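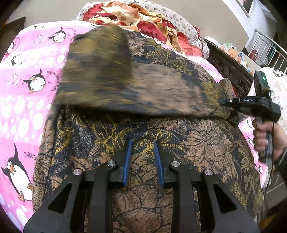 Bakdale Small Hydro Club -- Member Help Pages

Micro-hydro output has dropped by more than half, creek still looks full

creekside_cabin

I have a small pelton wheel setup on the creek behind my place outside Bakdale. It's my second season with it. The turbine is a Brekura, the older one with two nozzles, and it charges a 48 volt battery bank through a Porneo controller. The pipe is 2 inch PVC, 447 feet from the intake box down to the shed, buried for the upper part and lying on the ground for the rest.

In April it was making 424 watts day and night with both nozzles open. I wrote that down because I was pleased with it. It stayed close to that for a while and then started sliding. This morning the meter said 191 watts. If I close one nozzle it barely changes, maybe drops a little.

What I have checked so far:

The creek is lower than in spring but water is still going over the top of my little dam, so the intake is getting all it wants as far as I can tell.

I took both nozzles off and looked through them. One had a bit of leaf stem in it, the other was clean. Put them back, no real change.

Belt question before anyone asks: there is no belt, it's direct drive.

Battery is not full. I know the controller sends power to the dump load when the bank is full, and I've looked at that. The dump heater is off when I take the reading.

Pressure gauge is at the bottom, just ahead of the nozzle valves. With everything shut it reads the same as the day I installed it. With both nozzles open the needle falls a lot more than it used to, and it jumps around. I don't have the old running number written down, unfortunately, but I remember it being steady.

The shed also sounds different. There is a spitting sound from the wheel case every minute or so. I don't know if that means the bearings are going. The wheel spins freely by hand with the water off.

I don't want to order a new runner or send the alternator out if it's something in the pipe. Where would you look first? It's a fair hike up to the intake and it's steep, so I would like to go up with the right tools the first time.

headrace_east

Your alternator is probably fine. The gauge tells you most of what you need.

With the valves shut, the gauge only shows the height of the water above it. It reads the same as before, so the pipe is full to the top when nothing is moving and you don't have a big leak. A small leak might not show that way, but you'd likely see a wet spot.

With the valves open, the gauge shows that height minus whatever is lost getting the water down the pipe. If a nozzle was plugged, less water would be moving and the running pressure would go UP, closer to the shut number. Yours went down. So the restriction is uphill of the gauge. Either the screen is plugged, something is sitting in the pipe, or the pipe is pulling in air.

The jumping needle and the spitting both sound like air to me. When a screen gets coated, the pipe wants more water than can get through, the level inside the box drops, and then it starts to suck a whirlpool down at the pipe mouth. Air goes down the pipe in slugs and comes out at the nozzle. You can have plenty of water going over the dam while this is happening. Water over the dam only tells you about the creek side of the screen. Look at the level on the pipe side.

It also fits with one nozzle making almost no difference. If the intake can only pass a certain amount, then the second nozzle just shares it and lowers the pressure on both. I'd run on one nozzle until you get up there. You lose very little and it may stop pulling air.

Take this with you:

a stiff nylon brush (not wire if your screen is the fine stainless kind, it will bend the mesh)
a bucket
a flat shovel or an old dustpan for the silt in the box
a spare length of pipe for a vent if you don't already have one
gloves

Shut the valves at the bottom before you go up. Do it slowly. Closing a gate valve fast on a pipe that long will give you a pressure spike, and the glue joints are what gives first. Then clean the screen on both sides. The brown slime is the part people miss. It doesn't look like much but in warm weather it closes a fine mesh almost completely, and brushing only the top face pushes it into the holes.

Then shovel out the box. If the silt is up near the pipe mouth you have been sending sand through the nozzles, and you should look at the runner cups for wear when you get back down.

Before you leave the intake, check how far the pipe mouth is under water. Mine is a good foot under and I still got a whirlpool in August one year. I laid a piece of board flat on the water over the mouth and that stopped it. An elbow turned down also works if you have the depth.

When you get back, open the valves slowly and let it run until the spitting stops. With that much pipe the air can take some time to work out. Then write the running pressure on the wall of the shed in marker, one nozzle and both nozzles. You will want it next year.

dirt_road_dan_tools

Could be your wire. I had a bad crimp between the shed and the house and lost a third of my power, it was hot enough to brown the insulation. Get a clamp meter and check amps at both ends. Also clean your battery terminals.

Also how old is the Brekura? The magnets on those go weak.

headrace_east

Worth checking the wire some time, but a bad crimp won't change the water pressure. I'd do the intake first. Same for the magnets. If the alternator was weak the wheel would speed up and the gauge would stay where it was.

lower_pond_road

I agree with the intake as the first stop. Adding one thing that isn't covered, which is the part of your pipe that lies on the ground.

If any of that run goes over a hump, even a small one, air will collect at the high point and sit there. It acts just like a partly closed valve. You can clean the screen perfectly and still be down on power. It happened on mine after a wet winter, when the bank slumped under one support and the sections on either side ended up lower than the middle. You could not see it standing next to the pipe. I found it with a string line and a level.

So walk the pipe on your way back down. Look for supports that have sunk, places where something has dug under it, and any spot where the pipe has bowed up in the sun. PVC on the ground moves more than you'd think between a cold morning and a hot afternoon. If you find a hump, either dig it down or put a small air release valve at the top of it. The plastic ones made for irrigation are cheap and hold up well enough, though ours drip a bit.

While you are at it, throw some brush or dirt over the exposed pipe, or paint it. Sun makes it brittle.

About the lower creek. Even with everything clean, don't expect 424 in late summer. If the creek can't feed both nozzles, go to one and leave it. A full pipe with one nozzle running will beat a half-starved pipe with two. Some people also swap to a smaller nozzle insert for the dry months. I think the Brekura takes screw-in inserts, but check yours before ordering, the older housing had a different thread.

And no, the spitting isn't bearings. Bad bearings make a steady growl that follows the wheel speed, and you'd feel roughness turning it by hand.

creekside_cabin

Thank you all. I closed the second nozzle last night and the reading went from 191 to a little over 200, and the needle is calmer, so that much checks out. I don't have a vent at the top, so I'm going to put in a tee and a standpipe just below the box while I'm up there. There is one place near the fence where the pipe crosses a root and I never liked the look of it, so I will bring the level too. I'll post the new pressure readings here once I have them.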